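Tralora Wrist View Module

Product overview

Tralora is a wrist camera and software module for two-finger grippers. It mounts behind the fingers and gives the controller a close view of the work surface during the whole approach. It is sold as a kit with the camera, bracket, cable and a license for the Drurura grasp estimator.

The module was built around one research result. Most grasp estimators drop any image that scores below a sharpness limit. On a moving arm this removes a large share of the wrist images, and the estimator has to wait for the arm to slow down. Mohit Dhillon and Wanpen Wiriya tested what happens if the blurred images are kept and weighted by how fast the wrist was moving when each one was taken.

How the method works

The arm controller sends joint speeds to the module along with each image. From these the software works out how far the view should have shifted during the exposure. An image with a large shift gets a low weight, but it still counts toward the position of large shapes and open surface. Small details are taken only from images with a small shift. No extra lighting or markers are needed. 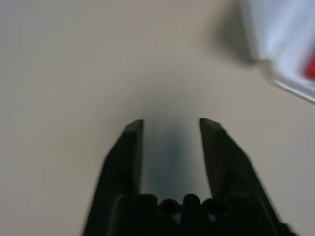 Wrist view with the fingers open over the tabletop. The white object at upper right is blurred and only partly in view.

Views like this one used to be thrown out. With weighting, the software can use the pale edge as a rough cue for direction and leave the exact grasp point for a later image.

Test results

The method was compared with the sharpness limit over 238 pick attempts on a single arm. Both versions used the same trained model. The weighted version completed 80 percent of picks without a pause in the approach. Failures were mostly on clear plastic parts, and the weighting made no difference there. Thitima Yensuk repeated the test in September with a second bracket position and got a similar result for opaque parts.

Compatibility

Bracket sets: Srithong and Clilten two-finger grippers
Camera cable: 8 ft
Calibration: 7 poses, run from the setup menu
Required from the arm: joint speeds with time stamps

Arms that report joint positions only can be used, but the weighting is less accurate at the start and end of a move.

Ordering and support

Please give the gripper model and flange pattern with your order. Test logs are available on request from Montri Phuthong in applications support. Repeat calibration after any change of fingers or bracket.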